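FLELLTHORPE – Agosto – A Rosenthal vai fornecer à Pilluvcombe 1.388 termóstatos inteligentes e os respetivos comutadores de carga, para o programa de gestão de consumo que arranca este verão em Flellthorpe. Chamo-me Jonalyn Aquino, trato da comunicação da Rosenthal e pediram-me um comunicado curto. Vou tentar, mas aviso já que estou contente demais para ser breve!

Para quem não acompanhou a história desde o início: a Pilluvcombe é a cooperativa que distribui eletricidade na vila e nas aldeias em volta, e anda há bastante tempo às voltas com os picos do fim da tarde. Toda a gente chega a casa, liga o ar condicionado, põe a máquina a lavar (eu faço exatamente o mesmo) e a rede aperta. Com o nosso equipamento, a cooperativa pode pedir a cada casa inscrita que suba a temperatura do ar condicionado 2 graus durante uma parte do pico. O cliente recebe um aviso no telemóvel e, se não lhe apetecer, carrega em "hoje não" e pronto, fica tudo como estava. 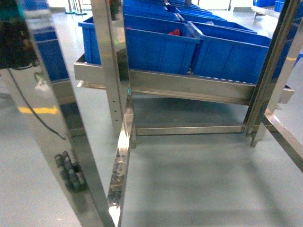
Antes de assinarmos, fizemos um piloto com 200 casas. Foi a Rhea Buenaventura, a nossa diretora de engenharia, quem o coordenou, e passei muitas tardes a ouvi-la discutir protocolos de rádio ao telefone. Do piloto saíram mudanças a sério: o aviso passou a chegar mais cedo, o botão de recusa ficou maior e o texto da aplicação foi todo reescrito (por mim, com gosto).

"Os clientes queriam saber quem mexia no termóstato e a que horas. Quando passámos a mostrar isso logo no ecrã inicial, as chamadas para o apoio baixaram", explica a Rhea.

Do lado da cooperativa, Stepan Shevchuk, responsável pela rede, resume a coisa à maneira dele: "Preciso de folga entre as 18h e as 21h. Se a conseguir sem obrigar ninguém a nada, melhor."

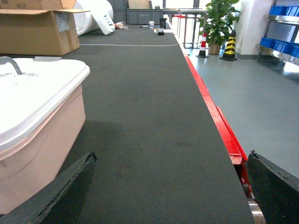

Tapete transportador cinzento-escuro, de textura canelada.

As instalações vão ser feitas por 19 técnicos, todos com formação nossa. A visita é marcada pelo cliente, não custa nada e inclui a configuração da aplicação. Quem já tem um termóstato compatível pode mantê-lo e recebe só o comutador. E sim, dá para ligar também o termoacumulador! Foi a pergunta que mais me fizeram na sessão pública, por isso fica já respondida.

Os dados de consumo ficam guardados nos servidores da cooperativa, e quem sair do programa pode pedir que sejam apagados.

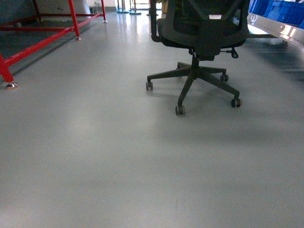 Como aderir

As inscrições abrem em agosto, no balcão da Pilluvcombe em Flellthorpe ou na área de cliente. É preciso ter à mão o número do contrato e saber a marca do ar condicionado. Quem arrenda a casa precisa de autorização do senhorio, e há um modelo de carta no balcão.

Sobre a Rosenthal

Fazemos termóstatos, comutadores de carga e o software que os põe a conversar com a rede elétrica. Trabalhamos com cooperativas e distribuidoras de pequena dimensão.

Contacto para a imprensa

Jonalyn Aquino, comunicação, Rosenthal. Para perguntas técnicas, peçam-me o contacto da Rhea Buenaventura.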